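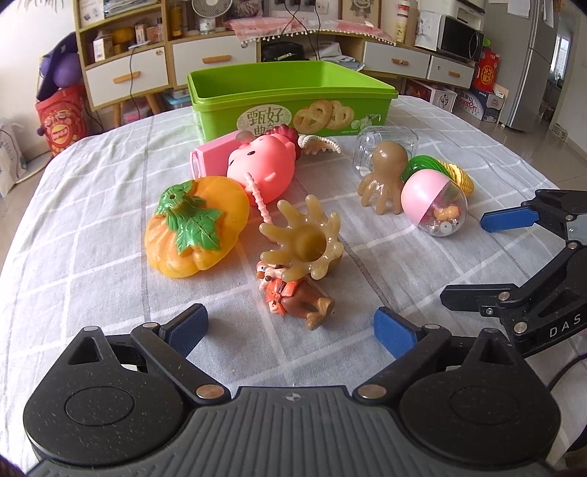 MEDIA RELEASE
May 2021

Cokau opens orders for the Travport hand-held gripper kit

Brivstead, Canada — Cokau is very pleased to announce that orders are now open for Travport, a hand-held gripper kit for research groups, colleges and small automation shops that want to teach robots everyday household jobs, and would like to do it at an ordinary table in an ordinary room.

Anyone who has tried to show a robot how to tidy up after children will know that toys are a marvellous and maddening test. They roll, they flop, they tangle, and they come in every shape from a knobbly cob of corn to an octopus with its legs in the air. Travport lets a person do the tidying with a pair of grippers, one in each hand, while a camera on the grip records the work from just behind the fingertips. The recordings can then be used to train a robot arm fitted with matching fingers.

"We wanted something you could pick up after breakfast and be using before your coffee went cold," said Candela Ibarra, head of product at Cokau. "My own favourite job is still the toy bin. A plastic pumpkin is a lovely big armful for a gripper, and then right beside it you have some little painted figure lying on its side that wants a completely different approach, and you find yourself slowing down and thinking about how you hold things."

Each kit includes two grippers with textured fingertip pads, cables, a padded carrying case and a licence for the Travport recording software. Spare pads come in packs of 10 and can be changed at home with the small screwdriver supplied — no need to send anything back to us, though we are always glad to hear from you!

Travport was tried out ahead of launch by the robotics teaching group at Laaksonen College, where students recorded 159 tidying sessions over one term.

"Our students are not all engineers, and they took to it very happily," said Nanna Ingvarsson, who coordinates the program. "We did ask for a softer grip for smaller hands, and I was delighted to see it in the finished kit."

Kits ship within six weeks of ordering. Colleges and community labs may borrow a demonstration kit for up to three weeks, with return shipping paid by Cokau.

To place an order, book a loan or arrange an interview, please contact the Cokau media desk in Brivstead.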